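Storing a rotary tool on a small bench without it rolling about
Clondwood Community Help > Workshop and Garage > Storage
Posted 2019-03-02

Priya Baptiste
I do small repairs and a bit of model making on a light wooden workbench in the back room. It isn't a big bench, and it has to be cleared when we have people to stay. Most of my tools have ended up with a home, but the rotary tool hasn't. It gets put down wherever I last used it, along with whatever else is out, and I've already had one roll off the edge and crack its casing.

The case it came in is no use to me. You have to coil the flex in exactly the right way or the lid won't shut, so I stopped bothering after a week. I've looked at the Nakamura wall rack, which has 27 slots and is far more than I need, and it would mean drilling into a wall I'm not keen to drill into.

What I'd like is somewhere to put the tool between jobs in the same session, and somewhere for it to live when I've finished. I would sooner make something than buy it. I have offcuts of pine, a drill and a jigsaw. The space I can spare is 300 mm along the back.

The bench, with the blue rotary tool, a green printed disc and a cardboard tub all out on it:
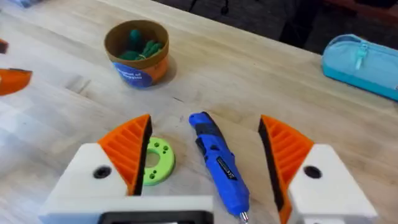

Jawad Rind
Make a block for it. A piece of pine as deep as the tool's grip is long, with one hole drilled down through it for the tool to stand in, nose down. Measure the widest part of the body that has to go into the hole and drill 2 mm over that. If you haven't got a bit that size, drill a ring of small holes, cut between them with the jigsaw and sand the inside.

Don't let the collet touch the bottom. Glue a thin base under the block and check there is a gap below the tip with the longest bit you use fitted. Mine is too shallow for the sanding drums, so I take them out first, which is a nuisance.

Use 4 screws to hold the block to the bench if it stays put. As yours has to be cleared, I'd put a strip of rubber matting underneath and leave it loose. A wide base will stop it tipping when the flex gets pulled.

While you are at it, drill a row of small holes along the front for the bits. Sort them by shank size, otherwise you'll be trying each one in the collet.

Always unplug it before it goes in the block. Mine has a slide switch and it is easy to knock.

Getunix
just get a hook and hang it up, most of them have a loop on the end

Skambridge
A hook is fine if yours has the loop, but check first, as mine hasn't. For between jobs I use a shallow tray lined with an old tea towel. It doesn't roll, and the bits don't go on the floor. The whole tray goes on a shelf when I need the table.

Priya Baptiste
Thank you. I'll make the block with the loose rubber base and use a tray until it's done. I've got a piece of pine that is deep enough if I glue two together.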